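The dark table, two months in

I bought the table in August, from a man in Limthorpe who was moving to a smaller place and wanted it gone before the end of the week. It is charcoal gray and bigger than I needed. I had measured the room but I hadn't thought much about what a dark top does to the things you put on it. 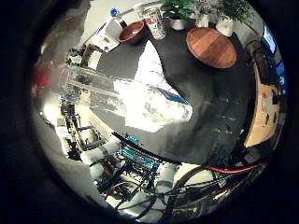
A dark surface shows everything. My old table was pale pine, and a sheet of paper could sit on it for a month without bothering me. On this one, anything white jumps out as soon as you walk in. A crumpled white cloth in the middle of it is the first thing you look at, and you keep looking at it until you pick it up. The same goes for dust, crumbs and rings from glasses. I wipe it down most evenings now, which I never did with the pine.

The good side is that wood looks very nice on it. I have a round tray made of reddish-brown planks that I'd had for years and never thought much of. It was Zsolt Nyitrai's before it was mine. He gave it to me when he cleared out his kitchen on Ivstead Road, along with a box of jars I have mostly given away since. On the pine table the tray disappeared. On the charcoal you can see the grain. The wooden bowl is the same sort of color, with a shine to it, and the two go together well enough that people assume I bought them as a set.

The three plants went along the far edge, next to each other, in white pots. I tried them spread out first, one at each end and one in the middle, and there was nowhere left to put anything down. In a row they take up one strip and the rest of the table is free. The one with the broad glossy leaves does best. The one with the finer, paler leaves drops a few whenever I forget it, and I've moved it between the other two to see if that helps. I can't say yet. I water all three on the same day and turn the pots a little when I remember.

What I haven't solved is the small stuff. The left end of the table collects it. Right now there is a clear acrylic box across that side, and I had hoped a see-through box would take up less room to the eye than a solid one. It does, more or less, but you also see whatever is behind it, only bent out of shape. I may move it to the metal rack. The rack is already fuller than I would like, so something would have to come off first.

A few practical notes, in case you are thinking about a dark table:

Use a dry cloth after the damp one. Otherwise it streaks.

Get a lamp that doesn't point straight down. Mine is a Haller and I turned the head toward the wall.

Put felt under the pots. I used the stick-on kind, 12 to a sheet, and one sheet was enough.

Keep a place for paper that isn't the table. I still don't have one, and mail gets left wherever I was standing when I opened it.

The chairs are next. The ones I have came with the pine table and they look too yellow beside this one. I've been told Tóth does refinishing and I've asked for a price. If it comes back too high I'll sand them myself and write that up when it's done.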